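4 March 2021
By Ásdís Laxdal

Felside craft corner: walk-through checklist, with comments

1. Wall covering. Blue brick pattern, said to be wipe-clean. I'd like to see the Kander data sheet before I believe it. OPEN

2. Corner posts. Aluminum. Check the fixings at both ends by hand. The last sheet says "solid" and gives no name. RECHECK

3. Work surface. The rose and butterfly mat needs a proper wipe; there are dark specks all over it. "Cleaned daily" is a generous reading of the log. FAIL
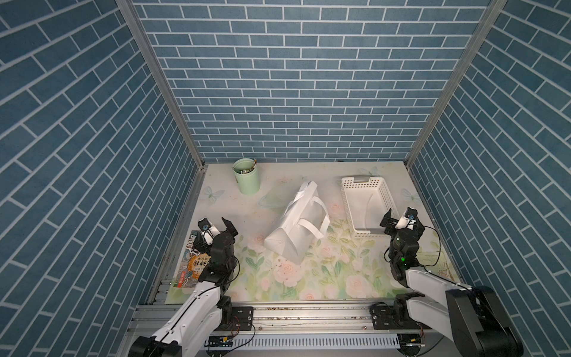
4. Loose items. Paper bag on its side in the middle of the mat, handles out. Bags go on a hook. The white mesh basket can stay if it has a use. FAIL

5. Pen holder. Upright, at the back. Fine. Anything sharp comes out of the bundle. PASS

6. Books and cards. Shelf them after use. We were promised this in September. FAIL

Replacement mat quoted at 191. Try soap first.

Recent:
Pritchard store room check
Urus shelving: load labels
Felside fire door comments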